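Play corner meeting, October — my notes, typed up before I forget

We started at 3 with 16 of us squeezed around the craft table at the Rakoleo hall, and I took the minutes again. Last month's were approved with one fix: the bill from Hornico was 161 dollars, and I had written it down wrong.

Toy kitchen came first and took up most of the hour. We went through the play food and talked about what should stay out for the kids. I love the little sushi and argued hard for it! Agreed: sushi, knife and cutting board stay together as one set.
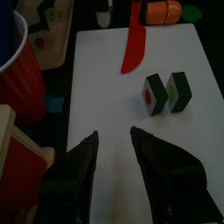 Play food on the white board: red and green sushi, toy knife; carrot behind the board.

The board needs a good wipe before it goes back on the shelf — I said I'd do it. We also want a lidded tub from Orent for the vegetables, so they stop ending up in with the puzzles (again). Approved, all in favor.

Painting the shelves got put off until we hear back about the key to the side closet. Next meeting is same place, same time, and please bring your own mug.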